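4.3 Recording Demonstrations at the Bedside Station

This section applies to operators collecting head-camera demonstrations for the Fekel policy trials. The bedside station must be set up as described in 4.2 before recording begins.

1. Start the Fliklow recorder and confirm that 200 GB of disk space is free.

2. Take up the black-and-red object in both hands and hold it over the table, left hand on the black part and right hand on the red.
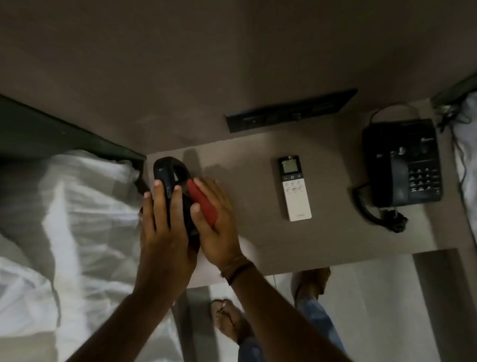
3. Keep the remote control and the telephone within view. The method depends on objects that are present but not being handled.

4. Hold the grip for 2 seconds before moving on to the next action - shorter holds are discarded by the Azar segmenter.

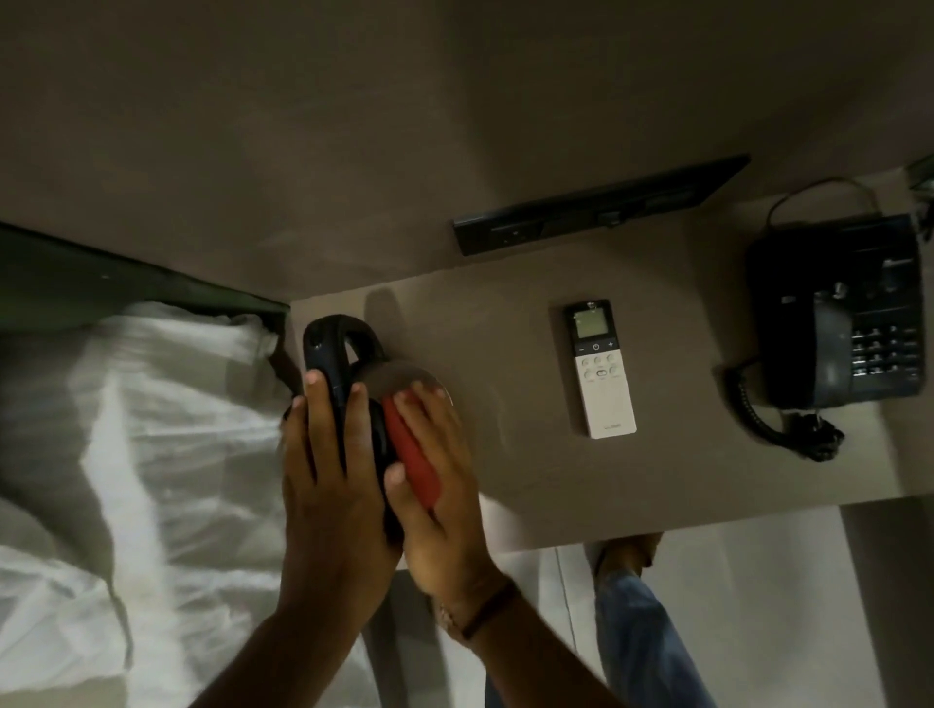
Segments are labeled by hand contact only. Speech is not recorded, and operators should not narrate.

5. Proceed to the telephone task and end the recording at the prompt.

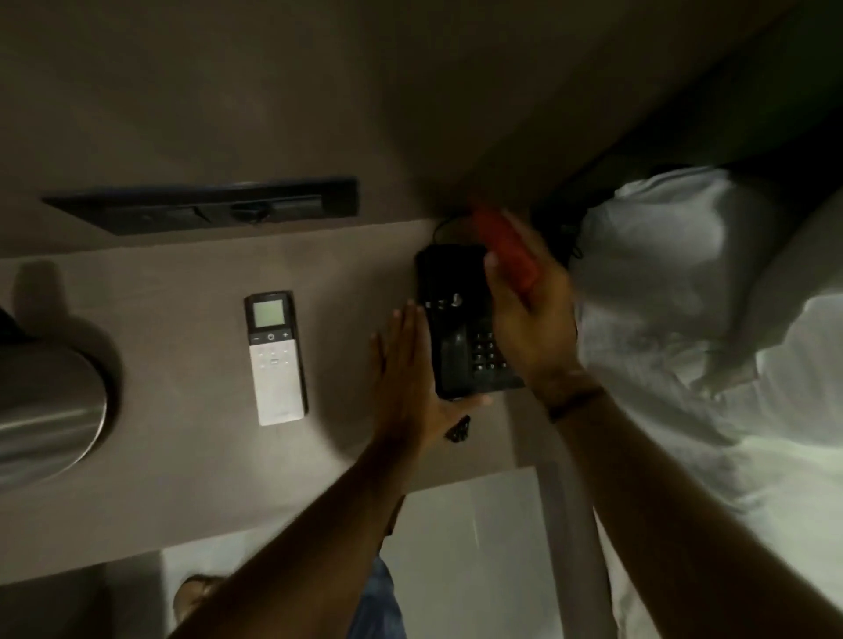
Fast hand motion lowers the confidence of the contact labels. The segmenter compares neighboring frames, and a blurred object may be assigned to the wrong hand. Where one hand rests on the telephone and the other holds the red object in motion above it, label each hand separately.

Note: The November release contains 2,987 accepted segments. A further 57 are held for relabeling by Jihad Majali.

Caution: Do not edit raw files in the Drilline archive.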